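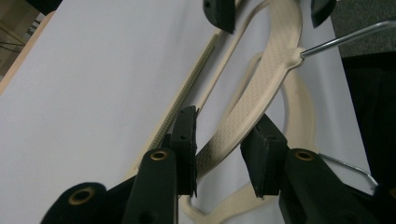 Cleden Project: Progress Report to the Clarker Fund
Two-handed grasping trials, second reporting period
Norgate workshop
Aug 19, 2026

Summary

The trials you funded in April are well under way and we're really pleased with how they're going. We now have 2442 recorded grasps of clothes hangers made with the paired hand-held grippers, and after review we've set aside 134 of them as unusable. That is a far better yield than we had hoped for at this stage, and it means we can begin the pad comparison proper instead of spending another month fixing the recording setup.

We chose hangers as the first object family because they're awkward in every way that matters to us. They're thin and curved, the hook swivels, and they love to catch on each other. A gripper that copes with a pile of hangers has a good chance with coat hooks, cable guides, bag handles and the other light, open-framed things on the Cleden object list.

Work completed

The two hand-held units are assembled, calibrated and in daily use. Both are running the Tiedemann controller board, with firmware settings matched between left and right. We'd been a bit nervous about this (the earlier boards drifted apart over a long session, and re-zeroing ate up most of a morning), but the Tiedemann pair has held its zero nicely so far. Finger position, pad load and timestamps all land in the one file now, so the old alignment script has been retired with no regrets whatsoever.

The foam pads deserve a paragraph of their own. We started the period with bare moulded fingertips and moved to black foam blocks once it was clear how much hangers were rolling in the grip. The foam takes up the curve of a hanger arm and lets the operator close with a lighter squeeze. It does wear, mostly on the cut edges, and we're keeping a log of when each pad is swapped. We had expected to go straight on to silicone, but the foam has done so well that we'd like to run the two side by side before ordering any more of either.

Camera placement has also been settled, at least for this object family. Each gripper carries its own camera looking down past the fingers, and there is one overhead view from head height. We tried working from the overhead view alone for a while. It is lovely for seeing which hand does what, but the operator's own hands get in the way at the moment of contact. The gripper views fill that gap beautifully.
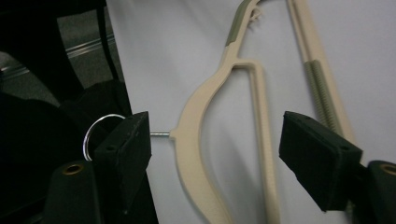

Picking one hanger while a second lies alongside is still the hardest case in the set, and by some distance the most interesting. Reviewers going through the set-aside recordings found that 77 of them came down to tracking loss when the operator turned a gripper quickly to clear a neighbouring hanger. The rest are a mixed bag: late starts, dropped frames, a stretch where the left unit was recording under the right unit's label. None of it needs new hardware. We've asked operators to slow the wrist turn a little, and a short practice run is now part of setting up.

We also learned a good deal about where people like to take hold. New operators go for the neck, near the hook, as they would with bare fingers. After a session or so most of them shift to the lower arm, where there's more room for both pads and less chance of fouling the metal. We didn't coach them toward this and we're excited to have it in the data, as it gives us both habits to compare.

Comparison of grip strategies

Three strategies are being recorded: single-hand pinch, pinch and hand over, and both grippers closing on the same hanger. The single-hand pinch is quickest and works well when the hanger lies clear of the others. Handing over takes some nerve at first but gives the cleanest final orientation. Closing with both units is slower again, and it's the one we expect to transfer best to the arms, as the second contact point stops the hanger from swinging.

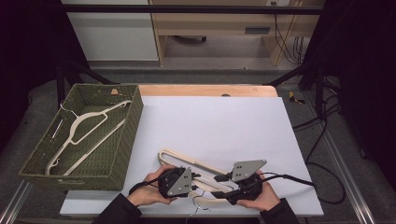

Work surface matters more than we'd allowed for. We moved to a large white board laid over the table top, and the gain in contrast against the black fingers was immediate. Pale hangers on a white board are less ideal, so part of the next block will be repeated on a mid-grey surface to see whether the tracking cares. The basket is staying as it is. Reaching in over a low, sloped wall changes the approach angle just enough to be worth having.

Issues to note

Cabling is our main nuisance. The leads from the grippers tug slightly when an operator reaches across the body, and we think a few of the slower handovers come down to that alone. A light overhead support would help, and we can build one from the aluminium stock already in the workshop.

Threaded inserts on one of the finger mounts worked loose early in the period and were re-set. They've been checked at the start of each session since.

Pad stock is fine for the moment. If the silicone comparison goes ahead we'll need a second mould, which fits inside the existing materials line.

Next period

The coming block runs for 8 weeks. We plan to finish the foam and silicone comparison on hangers, repeat the two-gripper strategy on the grey surface, and bring in the second object family, beginning with bag handles. The first replay of hand-held recordings on the Norgate arms is pencilled in for the back half of the block. We can't wait for that one! If the Clarker review panel would like to see it, the workshop can host a visit at short notice.

Spending is in line with the schedule agreed in April and no change to the budget is requested. The session log and the pad wear record are attached separately.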